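**Caderno da oficina — tintas e colas, fevereiro, domingo à tarde**

Continuo o teste da cola de amido para as lombadas. Escrevo agora, antes de limpar a bancada, porque da última vez deixei para a noite e esqueci metade das proporções.

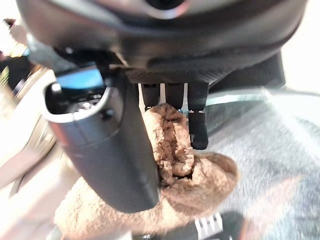

A receita de hoje é a mesma do Chi-keung Choi, com uma só mudança: menos água no começo. Misturei o amido de trigo com água fria, deixei repousar sete minutos e só depois levei ao fogo baixo. O Choi deixa repousar muito mais tempo, mas ele trabalha com o amido da Kwok, que é mais grosso. O nosso é o da Taketar e desfaz-se depressa.

Temperatura: subi até 90 graus e mantive. A pasta ficou translúcida e um pouco azulada na borda da panela. Mexi sempre com a colher de pau, sempre no mesmo sentido (não sei se importa, mas a minha avó fazia assim e eu não tenho coragem de mudar). Depois passei duas vezes pela peneira de crina. Na segunda passagem quase não havia grumos.

Problema número um: a balança. Ela mostra valores diferentes conforme o canto onde ponho o copo. Pesei 1000 gramas de água no jarro grande e o resultado só foi certo quando o jarro estava bem no meio do prato. Peço aos colegas que façam o mesmo até comprarmos outra. Escrevi isto também num papel colado na prateleira.

Problema número dois: o papel japonês que veio da Zilville. A direção da fibra não está marcada no rolo. Rasguei uma tira em cada sentido para ver e marquei com lápis uma seta na margem. Quem cortar deste rolo, por favor, faça outra seta no pedaço que fica. Sem a seta perde-se muito tempo, e o papel é caro.

Colagem. Fiz sete amostras em retalhos de pano e cartão, todas com peso por cima. Três com a cola pura, duas com a cola diluída, duas com um pouco de metilcelulose. As diluídas enrugaram logo, nem vale a pena esperar. As outras ficam na prensa pequena até amanhã. Não apertar mais! Na semana passada alguém apertou e a marca do parafuso passou para o pano.

Sobre o livro de contas da Kadbridge: ainda não comecei a lombada. O bloco está costurado de novo, mas o terceiro caderno ficou mais alto que os outros, talvez um milímetro. Posso bater com o martelo ou desfazer e costurar outra vez. Inclino-me a desfazer. O cliente não tem pressa e eu dormiria melhor. As folhas de guarda antigas estão entre dois mata-borrões, na gaveta de baixo — não deitar fora, têm anotações a tinta que ele quer conservar.

Tentei também limpar o couro da capa com a borracha em pó. Sai alguma sujidade, mas o canto inferior está podre, faz um pó vermelho nos dedos. Aí é preciso consolidar primeiro. Pergunta para o Choi: ele usou o produto em álcool ou em água no atlas do ano passado? Em água tenho medo que escureça.

Guardei o resto da cola no frasco de vidro, no frigorífico, com etiqueta. Dura poucos dias. Se cheirar a azedo, fazer nova.

Para amanhã:

- abrir a prensa e ver as amostras
- desfazer o terceiro caderno
- telefonar por causa da balança
- comprar linha de linho, a fina acabou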